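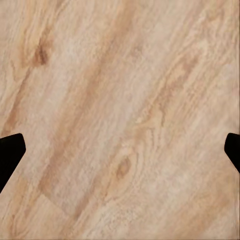 What to buy first for a two-armed floor pickup robot, and what to leave out of the budget

Community > Robots and Automation > Buying and Planning

1,117 views | 5 shares | 2 replies

Posted by gravelbin

I run a small workshop that stages furnished rooms for product shoots. At the end of a shoot there are things left all over the floor: props, bits of hardware, packaging. Right now two of us pick everything up by hand. My business partner has agreed that we can look at a mobile robot with two arms to do part of it, and I have to hand in a buying plan before December.

So far we have only worked in simulation. The test room is a living room with a light plank floor, a sofa and coffee table, a fireplace, and a glass door to the garden. We scatter things on the boards and try to have the robot collect them. The mix is close to what we deal with: pumpkins (we do a lot of fall sets), small gray brackets, a short white cylinder, and a black vase near the door that I would like it to leave alone.

I have two quotes. Brornden will sell us a complete machine: base, both arms, grippers, cameras, and a year of support. Ševčík will sell us the base and the arms, and we would add Starkus grippers and our own cameras. The second one is cheaper on paper by a fair amount, but it has a lot of lines that say "customer supplied."

What I want to know:

Is the complete machine worth the extra money for a shop with one person who can program and no one who can do electrical work?

Do I need both arms on day one? Everything we pick up can be lifted with one hand.

The standard fingers on both quotes are plain two-finger tips. Will one set do for pumpkins and for little brackets, or should I budget for a second set?

What do people forget to put in the plan? I have the robot, shipping, and a charger.

Our floors are real wood and we redo them rarely, so damage to the boards is a concern too. I can answer anything about the rooms.

Helpful: 5

Aslak Moen

I have planned three of these purchases, two for a rental warehouse and one for a school workshop. I'll take your points in a different order because the fingers affect the rest.

Make a list of what gets picked up, then sort it by height off the floor and not by weight. A pumpkin is easy to plan for. It stands up, it is wide, and the fingers can close well above the boards. What matters is whether the gripper opens wide enough, so measure your biggest pumpkin and compare it with the opening on the data sheet. Get the opening with the fingers mounted. Some data sheets give the stroke of the bare gripper.

A bracket lying flat is the hard one. The fingertips have to come right down to the wood to get at it, and any error in height means you either close on air or push on the floor. That is where your budget for floor damage should go. Rubber or soft plastic tips, and an arm that can sense contact and stop. Ask both sellers, in writing, how the arm behaves when the fingertip touches something it did not expect. If the reply is a speed limit and nothing else, I would mark that quote down.

I would buy two sets of fingers. In my last plan I put in $200 for spare tips and it was gone in the first season. They wear, they tear, and someone will drive one into a table leg. Put them in as a yearly cost and not as a one-time cost.

On the cameras: wood grain is a real issue. A knot in the board can look enough like a small brown object that a weak detector will go after it, and a seam between planks can do the same to a depth camera that is not very good. Test with the floor you have. It costs nothing to do in simulation, so do it before you sign. Send the arm over bare boards with nothing to pick up and see if it reports a grasp. Log it every time it does. That number tells you more about how much camera you need than the sales sheet will.

Then the bright spots. You have a glass door, so you will have light on the floor at some hours. If the robot is going to work at the end of a shoot, work out what time of day that is and test with the light set for it. Blinds are cheaper than a better camera.

As for one arm or two, here is how I would set up the trial. Run these with the same layout each time and write down the results for one arm and for both.

1. Spread the objects across the whole floor, near and far, with the small metal pieces mixed in among the pumpkins. Leave the vase where you normally would. Let the robot do the full room and record the time, the number of tries for each object, and anything it touched that it should not have. 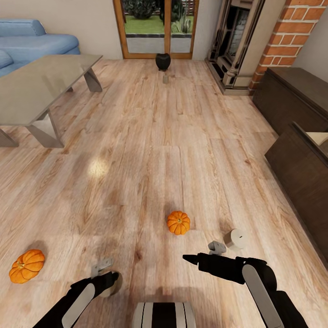 2. Same layout, one arm parked. You may find that the second arm saves less time than you think, because most of the minutes go to driving. Or you may find that it saves a lot because the robot does not have to turn around for things on its other side. I have seen it go both ways.

3. Move everything close to furniture. Under the edge of the coffee table, beside a cabinet, up against the hearth. A second arm needs room to swing, and in a tight corner it can be in the way.

4. Add a bin. People leave this out of the trial. The robot has to put the things somewhere, and if the bin rides on the base it takes up reach that you counted on. Decide now if pumpkins and hardware go in the same bin. A bracket at the bottom of a bin of pumpkins is not fun to get out, and it will mark them.

If the time with one arm is good enough, ask Ševčík to quote the base with the second mount fitted and wired but no arm on it. They will usually do this if you ask before the order is final. Adding the mount later costs more, and the machine has to go back.

On complete or build-it-yourself, with one programmer and no electrical person I would take the complete machine. The lines that say "customer supplied" are the ones that go over. Mounts, cables, a power supply for the cameras, a computer that can ride on the base, and the hours to get it all to talk. Take the difference between your two quotes and divide it by what an hour of your programmer costs you. If the answer is fewer hours than two months of work, the cheaper quote is not cheaper.

Things missing from your list:

- Spare battery, or at least the price of one and how long delivery takes
- Emergency stop that you can carry, if the one on the base is hard to reach
- Somewhere to park it, with an outlet and a door wide enough
- Insurance. Call them before you buy. Ours wanted the manual
- Support after the first year. Get the price for year two now
- Training for whoever is there when the programmer is on vacation
- Wheels. Check what they are made of, since you care about the boards. Ask for a sample and scrub it on a scrap of the same floor with some grit under it

I would hold back money for the first six months and not assign it to anything. I can send my spreadsheet layout if you want it, though the prices in it are old.

Helpful: 11

Cikik

go with the complete one. we did the build it yourself route with starkus grippers, the grippers themselves were fine, mounting plate did not match the arm and we waited weeks for an adapter. make them put the plate on the quote

for the vase just tell it to stay out of that area. we keep a strip along the door where it does not go at all and a person does that part. much less work than teaching it what not to grab

Helpful: 2

gravelbin (original poster)

Thank you both. I ran the bare floor test this afternoon, since that was the quickest to set up. Fingers open, nothing on the boards, a lot of different spots. I picked places with knots and one that had a seam on purpose. I have not gone through the log yet, so no numbers to give.

The opening on the Brornden sheet is for the bare gripper, and I had missed that. I have written to ask for the figure with fingers on. I also asked Ševčík for a price on the empty second mount and for the plate to be listed as its own line.

Aslak, yes please to the spreadsheet. Old prices are fine, I mostly want to see which rows you have. One more thing if you come back to this – do you count the hours your staff spend walking behind it in the first weeks? I had put zero, and I am starting to think that is wrong.

Aslak Moen

Count them. For the school I planned one person full time for the first two weeks and half time for the month after, and we used all of it. It goes under training in my sheet, so look there and not under labor. I'll post the file in the Planning section tonight once I have taken the client names out.

Contact us | Community rules | Copyright Robots and Automation Community | Back to top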